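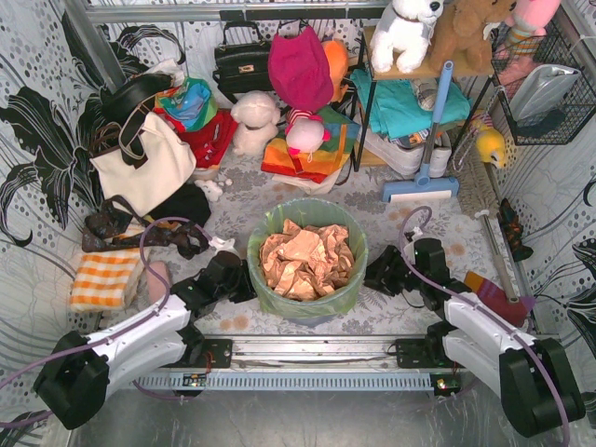 Waste and packing areas – Kollelthorpe depot, June walk-round

Completed by Gearóid Coughlan. Comments are mine, and I have kept the ones the site asked me to soften.

1. Bins emptied before they overfill
Partly. The sheet in the packing room is initialed for every shift, all in the same pen. I'd like to see the sacks that go with those initials.

2. Paper and cardboard kept clear of heaters
Pass at the time I looked, 7:40 a.m. The tape line says 900 mm. Nearest carton was well outside it. Ask me again in winter.

3. Fire exits unobstructed
Fail. Pallets from Drevosport stacked across the rear door, 3 high. I was told they were "just going." They were there when I left.

4. Extinguishers in date and on their hooks
Pass for the packing room. The one by the loading bay is in date but holding a door open.

5. Baler guard and stop button
Guard fine. Stop button works – I pressed it myself, as the last report only says "tested OK" and doesn't say by whom.

6. Floor loading sign on mezzanine
Sign says 1,000 kg. No one could show me where that number came from. Treat as unverified until the Drusau paperwork turns up.

7. Staff trained in waste sorting
38 names on the list. Two people I spoke to had never heard of the course.

8. Actions from last visit closed
Marked closed. Item 3 was one of them.

Recheck items 1, 3 and 6 before the Paisan delivery.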